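[braddale-judo] Re: Weigh-in times for the July open

From: Arben Zupan
To: braddale-judo

Mirsad Kelmendi wrote:

> All,
>
> I've had a few people grumbling at me after practice so I'm putting it
> to the list. The draft for the July open has weigh-in the evening
> before, 5 to 8, for every division. I would like us to go back to
> same-morning weigh-in for everybody, juniors included. When they step
> on the scale an hour before they fight, they stop cutting stupid
> amounts of weight. When you give them a whole night to eat and drink
> it back, you get a kid who is 145 on paper and something else
> entirely on the mat. We all saw it at Tamiru.
>
> I also don't see why the out-of-town clubs should get a vote on this
> when they aren't the ones setting up mats at six in the morning.
>
> Mirsad

I agree with most of this, which worries me, so let me go through the part I don't agree with first.

The out-of-town clubs get a vote because they're paying for the tournament. Last year's gym rental was $2,000 before we turned on a single light, and our own members covered maybe a third of it, mostly in the form of promises. If Skalico stays home in July we have a very nice round robin between six people who already know each other's grips from every other night of the week. I could run that in my garage, and the parking is better.

Now the weigh-in. Yes, I saw Tamiru. I was refereeing on mat two and I had a boy in the under-60s who I would not have wanted to share a canoe with. His opponent's mother had opinions about it, and she'd chosen a seat directly behind my left ear. So I don't need convincing that the evening-before system gets abused.

But same-morning has its own comedy, and some of you are too young to have worked it. We used it at Braddale for years. We had one scale, and a line out the door and down the hall past the vending machines, which were the cruelest thing in the building. Somebody was always two ounces over and jogging around the parking lot in a trash bag. The bracket couldn't be drawn until the last trash bag came back in, so a 9:00 start meant 10:30, and the finals were fought in front of the janitor.

They didn't stop cutting, either. The sensible ones did. The rest cut exactly as much and then fought an hour later with no water in them, and I'd take a heavy kid over a dizzy one.

What I'd propose, and Annapurna Chacko gets the credit if it works:

Juniors weigh in the same morning, with a two-pound allowance so nobody's thirteen-year-old is skipping breakfast over a sock. Seniors weigh in the evening before, and then we pull a few names from each division in the morning and put them back on the scale. More than five percent over the limit and you're out, with no refund and no speech. It's a lottery, so most people won't get pulled, but they won't know that at the buffet.

We need a second scale for this. The one we have was donated by a feed store and has always been generous to heavyweights. Miselus quoted me $300 for a certified one, delivered. I know the account isn't exactly groaning, but if the entry numbers hold we should take in up to $4,000 in July, and I think we can stand to spend a little of it finding out what people weigh.

I'd like an answer before the entry form goes out, as I am the one who has to retype it. Reply to the list please, and trim your quotes. The last thread on belt colors reached me as nine pages of arrows with the word "agreed" at the bottom.

One more thing while I have your attention – the kumi-kata clinic is still on, still two hours, and still has fewer people signed up than have asked me when it is. It's at seven, in the small room. Bring a gi that can stand some pulling.

Arben

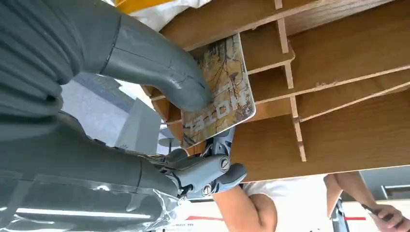

Dušan Softić: Fine with the split, and I'd put in fifty toward the scale, but five percent is too generous for the seniors. At 100 kilos that's five kilos overnight, and I've seen what Skalico can do with a pasta dinner. Make it three and you have my vote. Also, two pounds for the juniors and percent for the adults on the same form is going to get you forty phone calls. Pick one before you retype anything.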